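How a tree gets its water

A tree has no heart and no pump, yet it lifts water from the soil to its highest leaf. This page explains how, and why people who look after trees need to know about it.

Roots

Water enters through the roots. The thick roots near the trunk mostly hold the tree up. The drinking is done by very fine roots further out, many of them thinner than a piece of string. They are covered in tiny hairs, and water passes through the walls of these hairs into the root.

Most of these fine roots lie close to the surface, where there is air as well as water. Roots need both. When heavy machines drive over the ground, they squash the air gaps out of the soil, and the fine roots can die. A tree surgeon may lay boards on the ground before driving near a trunk.

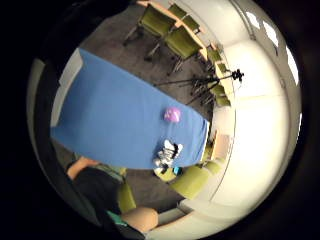
The table with the blue cloth at Jallevel.

Sapwood

Once inside, the water moves up through the sapwood. Sapwood is the newer, outer part of the wood. It is full of narrow tubes, joined end to end like drinking straws. The older wood in the middle is called heartwood. It no longer carries water, but it helps to keep the tree stiff.

This is why a hollow tree can still be alive. The heartwood may have rotted away while the sapwood around it goes on working. A deep cut all the way round the trunk is far more serious — it breaks the tubes, and it also breaks the layer under the bark that carries sugar down to the roots.

Leaves

The pull comes from the leaves. Each leaf has very small holes, mostly on its underside, called stomata. Water escapes through them into the air as a gas. This is called transpiration. As water leaves, more is drawn up behind it. Water sticks to itself, so the whole column in the tube rises together.

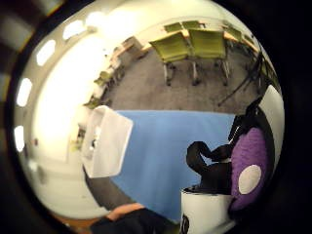

On a warm, breezy day a tree loses more water than on a cool, still one. If the soil is too dry, the tree closes its stomata to save what it has. A newly planted tree has few fine roots and may wilt, so it must be watered during dry spells.

Trees that drop their leaves lose very little water in winter. They start getting ready in autumn, and by October many have begun to change colour.

Measuring it

Maricel Ambrosio and Wael El-Sayed look after the trees at Padilla. They keep a list of every tree they water, and it has 237 entries. The youngest trees are checked first. To test the soil, they push a metal rod into the ground beside the roots. Dry clay is hard to push into and damp clay is softer.

Words to remember

Sapwood — the outer wood that carries water.
Heartwood — the older wood in the middle.
Stomata — small holes in a leaf. One of them is called a stoma.
Transpiration — the loss of water from a plant into the air.

Text by Amerley Ackah. Checked by Beril Bilgin. Last changed Sep 6, 2022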